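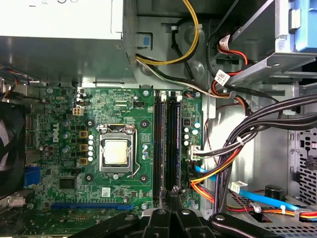

Wrist view, bare processor, more cable than computer.

clasuva_bench
Jul 2, 2020
Progress report. We're collecting teleoperated examples on an old Dell for the Liselwood policy, and I now have 78 episodes, of which I'd let 9 near a training run. The rest are mostly me dithering over the memory slots like a man choosing a sandwich.

sodus
Keep the dithering. If it only ever sees you get things right, it won't know what to do when it's a centimetre off.

clasuva_bench
Recovering from a mistake, fine. Hovering for 20 seconds while I look for my tea is a different skill, and I don't want it learned.
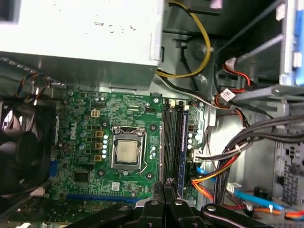 Also the cables. I've been leaving them wherever they flop between episodes, on the theory that variety is good for it. My success rate disagrees.

oda_k
Your theory's right, you're just too early with it. Tie them back, get a clean batch, then let them loose. We did it the other way round last November and got a policy that was very confident about zip ties.

sodus
Disagree. Tidy data gets you a robot that works in brochures.

oda_k
I'd take a brochure at this stage. 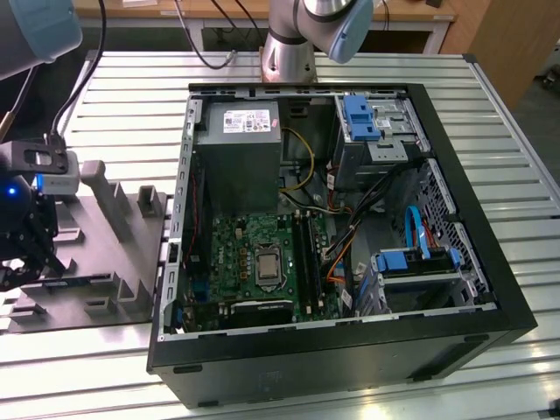

newt_ohms
Do you trim the pauses out before training, or leave the episodes whole?

clasuva_bench
I trim anything over 2 seconds where the arm isn't moving, and keep the raw copy in case sodus is right.

sodus
Keep two copies.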